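Home > Storage > Jewelry and small things > Duvura Shallow Tray Box

Duvura Shallow Tray Box, Sornmont
Item 66-14. In stock. Ships from October.
Tested by Rania Rawashdeh for the Lirnis shop

Sornmont calls the Duvura "the end of tangled jewelry." We sell it, and we would not put it that strongly. It is a low cardboard tray with a lid, one open compartment and a paper lining. If you were hoping for hooks, look at the Saliba further down.

The maker's leaflet claims 78 pieces will fit. We have no idea what Sornmont counts as a piece. Studs, maybe. Anyone who owns long beads should ignore that number completely.
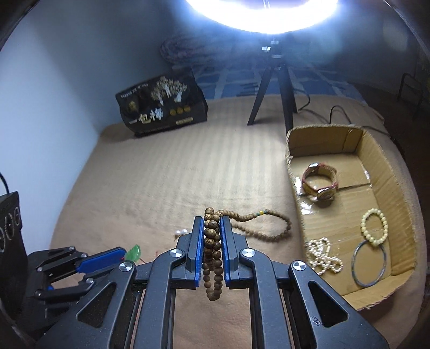
Long strands are the real test of any jewelry storage, and the leaflet skips them. A short bracelet lies flat wherever you drop it. A string of round wooden beads doubled into rows is another matter - there is always one loop hanging down and another wandering off across the cloth, and the small yellow bead on it is exactly the sort of thing that catches on a neighbor's cord. Fold the strand before you put it away and lay it along the long side. The tray won't do this for you.

Pendants on thin cord are worse. We wind the cord around a piece of card first, and we would do that with any open tray at any price.

What we like: the sides are low, so you can see everything without digging. The lid comes right off. Cardboard is light enough to carry to the bed or the table when you want to sort on a Sunday afternoon.

What we don't: no dividers, and the paper lining slides. Cardboard also hates a bathroom shelf, whatever the leaflet says about "every room in the home."

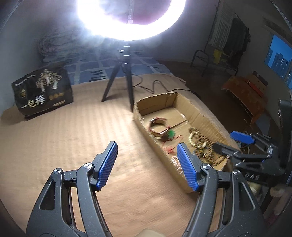 Reading time for the rest of this page: 2 minutes

Sorting before you buy

Tip what you own into any shallow open carton and leave it there for 9 days. You will learn more from that than from our product photos. A coiled bracelet stays put. Red string goes into a tangle, pale beads and brown prayer beads want the same corner, and the little metal bits end up underneath. If that bothers you, a single compartment is wrong for you, and the Duvura has a single compartment.

The Saliba insert (sold separately) splits the tray into four. It helps with earrings. It does very little for long beads, which simply lie over the walls.

Details
Material: cardboard, paper lining
Compartments: one
Lid: lift-off, no hinge
Care: dry cloth only
Returns: 14 days, unused, lid included - we do check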